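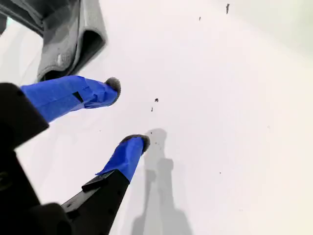 # Trulimness

A log of gray cloths and white tabletops, and what happens when you keep putting one on the other.

Last updated Mar 23, 2020

Hi! I'm Slavica Dimitriou and I wipe tables. I also write down how it goes, and this repo is where the writing-down ended up. It started in January with me complaining about streaks on the big white table in the workroom in Gistton, and a friend told me to stop complaining and start a spreadsheet. So I did, and then I got carried away (you'll see from the row count).

If you're after a quick answer about which cloth to buy, skip down to "What I use now". If you like the messy details, pull up a chair.

## What's in here

- `wipes.csv` is the main file, one row per wipe
- `cloths.csv` is one row per cloth, with where I got it and how many times it's been through the laundry
- `notes.md` is me rambling, loosely in date order
- `labels.txt` explains the short codes, so read that one before you email me about what `FSC` means (it's "folded, second crease")

There are 1189 rows in `wipes.csv`. Of those, 947 have every column filled in. The rest are missing something, usually the light column, since I didn't add that one until I'd been going for a while and I wasn't about to make up what the light was like on some morning weeks ago.

## The columns

There are 11 columns and most of them explain themselves. The ones that don't:

`fold` is how the cloth was held. `flat`, `half`, `quarter`, or `bunch`. I used to have a separate code for a cloth rolled up like a sausage, but I never did it again after the first day so I took it out.

`damp` goes from 0 to 3. Zero is bone dry from the drawer. One is "I wrung it as hard as I could." Two is a normal wrung cloth. Three drips. These are by feel! I did try weighing the cloths on the kitchen scale for a bit and gave up when the scale battery died.

`pass` is the direction. `L` is long way, `S` is short way, `C` is circles. My mother is a circles person and I was raised on circles, so please believe me when I say I wanted them to win.

`streak` is the score, 0 to 5, judged by crouching at the end of the table and looking along the surface toward the window. Low is good. You have to get down really low to see anything on a white top, and you have to move your head a little, otherwise the whole thing just looks clean and you go have lunch and come back to find swoops all over it.

`lint` is yes or no. Gray lint on white is very easy to spot, and that's the whole reason I stuck to gray cloths.

## The cloths

All of them are gray, in a few different shades. Some are nearly silver and some are close to charcoal. I had 20 in rotation at the peak. The bulk came from a multipack labeled Zokent that I found at the hardware store, and the others are Halim, which feel thicker and take forever to dry over the faucet.

Each cloth has a number inked on the corner tag. Where the tag fell off I sewed a stitch in colored thread, and the color is in `cloths.csv` under `mark`. Cloths 7 and 12 both ended up with green thread. Sorry. If a row says 7 and the damp score is 3, it's probably 12, because 12 never would wring out properly.

A word on the bunched ones. When a cloth gets dropped on the table in a heap it keeps damp in the folds, and if you leave it sitting there you can get a dull ring underneath. I started logging that under `left_out` (minutes, or blank). The ring comes off with a dry pass, but I'd never noticed it in years of leaving cloths in heaps, and now I notice it everywhere, including at other people's houses.

## What I've seen so far

Take all of this as one person and a small number of tables.

- Quarter fold beats bunch for streaks, by a lot. You get a flat face against the table and you can flip to a fresh one.
- Damp 1 followed by a dry pass gives me the best scores. Damp 3 is a disaster no matter what you do next.
- Circles lose. I checked three times.
- New cloths shed. Two or three washes and most of them calm down, though the Halim ones kept going longer than I'd like.
- Fabric softener makes everything worse! I wrecked a whole load finding this out, and those rows are tagged `soft` so you can drop them.

I thought the shade of the cloth might have something to do with how much lint I recorded, and I still kind of do. It's easier for me to see dark fluff than pale fluff, so the silver cloths may be getting a free ride. Don't lean on the `lint` column for comparing shades.

## Known problems

The streak score drifted. I'm pickier now than I was at the beginning, and a 2 from the early rows would likely be a 3 today. I went back and forth about rescoring and decided to leave it, so if you sort by row number you can kind of watch me become a worse person to share a table with.

Times are all by the wall clock, which ran roughly four minutes fast until somebody fixed it. I haven't corrected for that.

A few rows are from the laminate counter in my own kitchen and have `table` set to `home`. It's cream, so they probably don't belong, and I'd filter them out for most purposes.

## What I use now

A mid-gray Zokent, washed a few times, folded in quarters, barely damp, long way down the table, then a second dry one right behind it. I shake them out and hang them afterward. I don't leave them in a pile anymore, or anyway I try not to.

## Using this

Go ahead and use it for whatever you like. If you add your own rows, please keep my `damp` codes and put your initials in the `who` column, so nobody's 2 gets mixed up with mine. Corrections are welcome in the issues tab, especially from anyone who can get a decent streak score with circles.

## To do

- split 7 and 12 properly
- replace the scale battery
- add a column for the tap water, which is pretty hard out here
- wash the Halims again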